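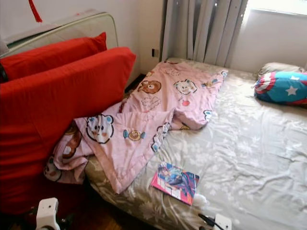

Chapter 4
The Bed as a Unit of Housework

Every household has one piece of furniture that everyone agrees should be neat and that everyone leaves in a heap each morning. A bed with its quilted comforter shoved to one side, the bottom sheet creased from end to end and a booklet left lying on top is the normal condition of beds. The made bed is a brief interruption.

In Chapter 3 we dealt with floors, which at least stay flat. Bedding does not stay anything. It wanders, bunches, slides toward whichever side has furniture to catch it, and collects small belongings. This chapter treats the bed as a set of layers, each with its own job and its own way of going wrong.

4.1 Layers

Start at the mattress and work up. The fitted sheet is the only layer held on by force, and it wrinkles anyway. Long creases running across the mattress usually mean that one corner has crept inward. Pulling at the crease itself is popular and useless. Go to the corner.

Next comes the top layer: comforter, quilt or blanket. A comforter with a piped border is a gift to the beginner, as the piping shows where the edge is even when the rest is a lump. A cover printed with bears and cats is nearly as good. If the faces are sideways, so is the comforter.

Pillows come last. Put the plain one behind and the loud one in front. A pillow with stars and stripes in red, white and blue will not be talked into blending with a gray-green floral sheet, and the student should not waste an afternoon trying.

4.2 Things That Are Not Bedding

Before any layer is moved, clear the bed of objects. Magazines and booklets go first. A comforter shaken out over a booklet will hide it until bedtime, when it will be found by somebody's knee. Lint and fluff can be picked off by hand.

The Hamden method, which you will meet again in Chapter 7, has the student clear, strip back, tighten and cover, in that order. The older Okmont method begins with covering and has always had its admirers, most of them late for school.

Key terms: fitted sheet, piping, creep, drape, top layer

Before you read on: Leave your own bed unmade until noon. Write down what is on it that you would not expect to find in a linen closet. Keep the list for Exercise 4.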